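4.2 Why painters go back to terrain

When we first set out to talk with hobbyists in Zosville and Drunditz, we expected to hear mostly about figures: the heroes, the monsters, the long evenings spent on a single cloak. What we got instead was a great deal of very happy talk about hedges, ruined walls and riverbanks. Of the 500 people who answered our survey, those who had been painting for more than 7 years were the most likely to tell us that scenery was the part they looked forward to (and many of them wrote us whole pages about it!).

Part of the appeal seems to be how forgiving the work is. A figure has a face, and a face can go wrong in one stroke, but a hillside will take a second coat, a third, and a handful of sand pressed in wherever the glue pooled. One painter at the Hollis club told us she had been adding to the same marsh board every November and had no plans to finish it.

The free comments gathered through the Sullau forum, 3,000 posts in all, have much the same feel, though they lean more toward tools and methods.
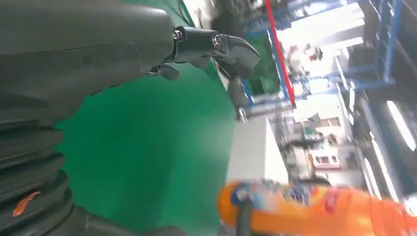
Figure 3. Wrist and gripper fingers, with a ribbed black section below the forearm.

We coded these posts by hand, and it was slow and rather pleasant work. Where two of us disagreed on whether a post was about scenery or about basing, we counted it under both headings, which affected 50 posts and did not change the order of the themes. Basing is a subject of its own, and we take it up in the next section along with the question of shared club tables.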